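11/10/2019
By the Warnora Editorial Staff

Chapter 8
How Goods Reach the Shelf

Almost everything people buy in a store has traveled before they pick it up. A box of crackers may have been baked in one state, stored in a second and sold in a third. The path it follows from maker to buyer is called a channel of distribution. This chapter looks at the businesses along that path and at how each one is paid.

Consider the town of Clarner, which has 800 households and one grocery store. The store carries goods from more than 600 producers. If the owner had to call each producer, agree on a price and arrange a truck, there would be no time left to run the store. Instead, most orders go to a single wholesaler in Kemgate. The wholesaler buys in large amounts, keeps the goods in a warehouse and sends out mixed loads to small stores in the region.

A wholesaler charges for this service. The charge is built into the price the store pays, and the store then adds an amount of its own, called the markup. The markup has to cover rent, wages, power and goods that spoil or go unsold. What is left over is profit. In the grocery trade, profit on a single item is often small, so a store depends on selling many items quickly.

Not all goods take the same route. Fresh milk and bread can't wait long in a warehouse, and they are often brought straight to the store by the dairy or bakery. Packaged snacks are light but bulky – a truck can be full long before it is heavy – and many snack makers run their own delivery routes. The driver may also stock the shelf and take away bags that are past their date.

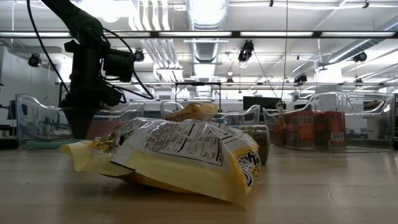
Channels can be short or long. A farmer who sells corn at a roadside stand is using the shortest channel there is. A longer channel might include a producer, an agent, a wholesaler and a retailer. Each added business raises costs, but each one also does work that someone would otherwise have to do. Removing the wholesaler does not remove the need for storage and trucking. It moves those jobs to the producer or the store.

In Section 13 you will follow one product, a canned soup made by the Faulkner company, from the factory to a kitchen table. Before you begin, choose a packaged food from your own home and read the label. Write down who made it, where it was made and where you bought it. Keep your notes – you will need them for the activity at the end of the chapter.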